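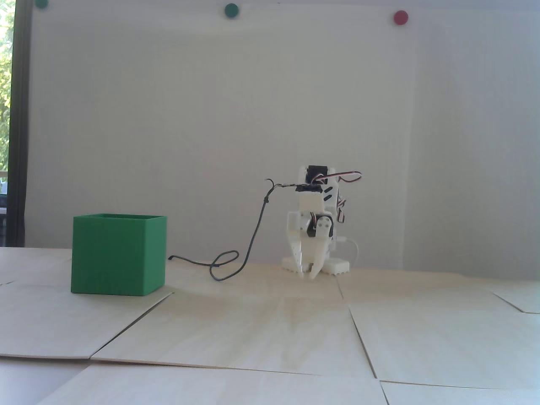

**Flolside Walking and Wellness Group – November meeting**

Saturday, started at 9:15. Yi-an Cha in the chair. Last month's minutes were approved as written.

**Step challenge**

What a month! We logged 1,396 miles between us, up from 1,127 the month before, and 24 people turned in a full sheet. Big cheer for the Arango Street team, who walked every single day (even the icy ones). Sheets for the next round are due by the last day of the month.
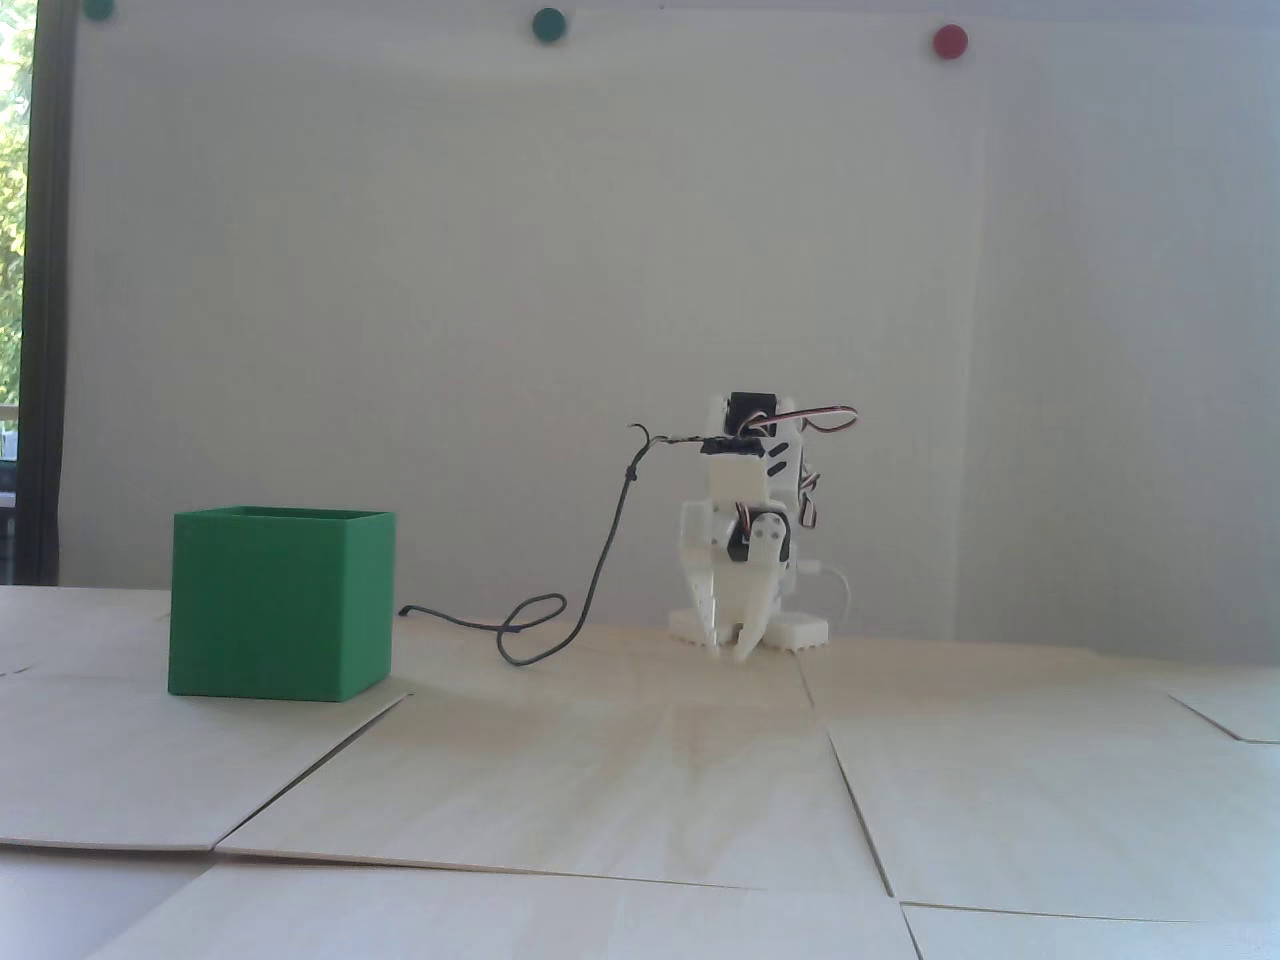

**Evening stretch class**

Everyone who tried it loved it, and several people said they're sleeping better. Agreed to keep it going for four more weeks, same time, floor mats from home. Yi-an will ask if we can dim the lights for the last ten minutes.

**Winter walks**

The Fuvodgate loop is muddy past the bridge, so we'll use the Alirel path until spring – it's flat, paved and has two benches. Bring a water bottle, even when it's cold out.

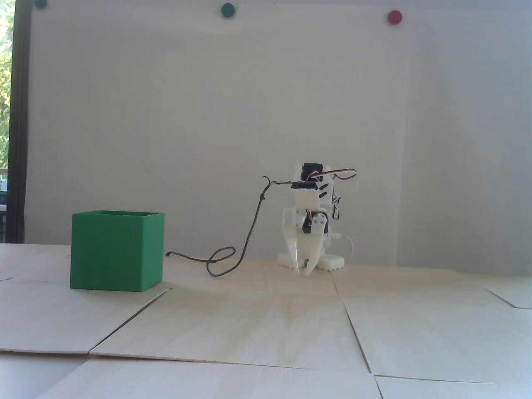
*Green box and small white robot arm*

**Any other business**

Soup recipe swap next time. Please write down the salt!

Closed at 10:20.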